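Home & Daily Things

We use cookies to remember your settings and to count visits. Accept | Manage choices

Review: the Gandard two-seat sofa after 21 months

By Ezequiel Xolalpa

31 shares | 4 comments

I bought the Gandard when we moved to the smaller apartment, and I promised to write a review when I knew it well. I think now I know it well. English is my second language and furniture words are difficult, so I will use simple ones.

First, why this sofa. Our living room has one long wall, and half of this wall is a radiator. The space that remained was short. I made a paper shape of every sofa I liked and put it on the floor with tape, and my wife walked between the paper and the table carrying a tray. Most sofas failed the tray test. The Skolero was beautiful but too deep, and the Boros had arms so wide that the place for sitting was almost a chair. The Gandard passed. I recommend the paper method to everybody, even if your family laughs.

The delivery

It came in two boxes. The driver left them at the street door, as was written in the small letters of the order, which I had not read. The bigger box is very heavy. Two adults can carry it up the stairs if both are patient, and we were patient until the second floor. If your building has a narrow turn on the stairs, measure it before ordering. Ours was wide enough by the thickness of a hand.

The legs screw in by hand and the back is attached with four long bolts. The instructions are only drawings. In one drawing the left and right brackets look the same, but they are not the same, and I had to take one side apart again. The difference is a small letter pressed into the metal on the inside. If you find the letter first, the work takes less than an hour. I needed the whole evening.

Sitting on it

New, the seat was too firm. My father-in-law sat down and said "bench." For the first two months I agreed with him. After that the foam became softer, and since then it has stayed the same. I am a tall man and my knees are at a good height when I sit. My wife is shorter and she puts a small pillow behind her back, otherwise her feet do not rest completely on the floor. Please consider this if you are not tall. The shop page gives the seat height but not how deep you will sink, and the second number matters more.

The back is comfortable for reading and for a film. For sleeping it is too short, unless the guest is a child. We tried one night with my cousin, who was polite about it in the morning.

The noise is small. One leg made a sound like a door in September, when the weather changed, and I tightened it and it stopped. I now check all the legs when I change the vacuum bag, so that I remember.

The fabric

This is the part where I have the strongest opinion. There are three fabrics in the shop: a smooth one, a velvet one and a woven one. We took the woven gray. In the shop under the yellow lamps it looked brown to me, and at home in the morning it looks cooler and a little green. Ask for the free sample and put it near your window for a day before you decide. They send it by mail and it cost me nothing.

Crumbs stay on the surface and come off with the brush of the vacuum. Coffee I have tested without wanting to. I pressed with a dry towel, then used cold water with one drop of dish soap, and pressed again. There is no ring left. Tomato sauce needed two tries. The covers of the back can be removed, but the cover of the seat cannot, and for me this is the biggest fault of the sofa. For this price I expected a zipper.

Pilling – I learned this word from other reviews – started on the place where I always sit. It is light. I bought a Cornari fabric shaver and passed it over the seat one time, slowly, and the little balls did not return until now. Do not press hard with it. It can catch the weave.
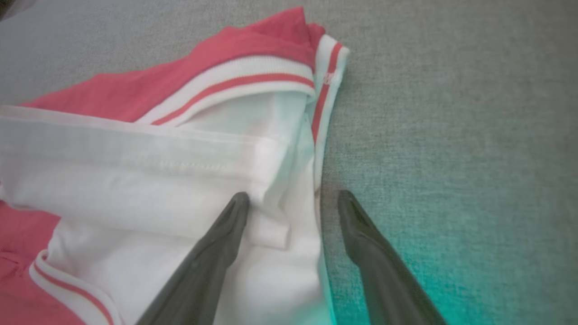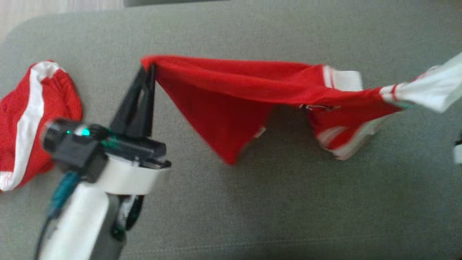
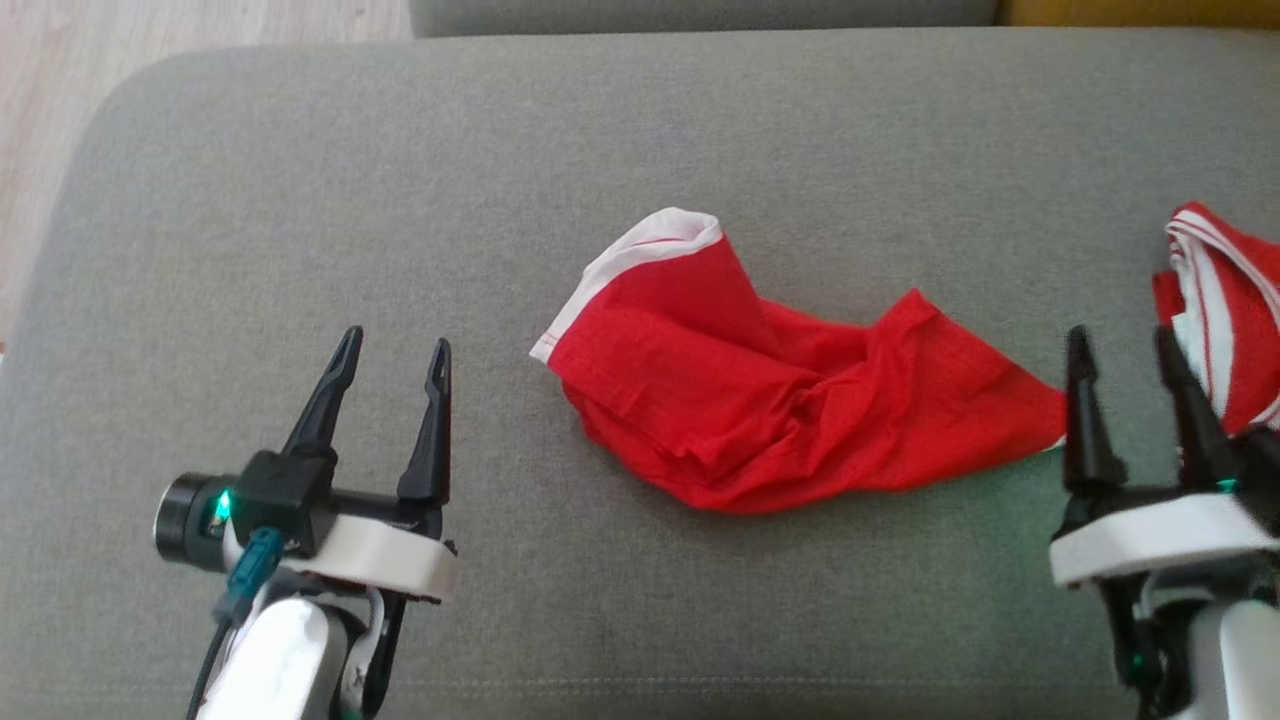 The cover is also the place where we fold clothes, and I suspect many families do the same and do not mention it in reviews. A bed is too low for my back, and the table is usually full. The woven surface holds the clothes a little, so a sleeve stays where you put it and does not slide to the floor as it did on our old leather sofa. Strong colors are easy to see against it too: a red top with white edges, like the one lying on the gray seat in the last picture, I would find from the kitchen door. Black socks are another matter. I was worried about color coming off from new clothes, so before I put anything damp and dark on the seat I lay a towel under it. Until today I have no stain of this type, but I would not trust a new pair of jeans on the lightest fabric in the catalog.

The price and the service

I paid more than I planned. With delivery and the fabric I chose, the total was 2869, and the showroom model in the smooth fabric was cheaper. I wrote to the service one time, about the bracket letters, and they answered the next morning with a better drawing. They also offered a set of felt pads for the legs. The pads were thin and I replaced them with thicker ones from the hardware store.

The guarantee is for the frame only. Foam and fabric are covered for the first year, and you must keep the paper that is stapled under the seat. Many people remove it because it hangs down a little. Take a photo of it first, at least.

My score

I give the Gandard 81 out of 100. I took away points for the seat cover without a zipper, for the drawing, and for the cushion that was hard in the beginning. For a short wall and two people who read in the evening, I would buy it again in the same gray. If you are a family with small children and you eat in front of the television, I would look for one where every cover goes in the washing machine, and I would accept a less comfortable back.

Related reviews

Cornari fabric shaver, one year later
Boros armchair: comfortable, but measure your door
Skolero floor lamp and the problem of its switch
Four wool blankets compared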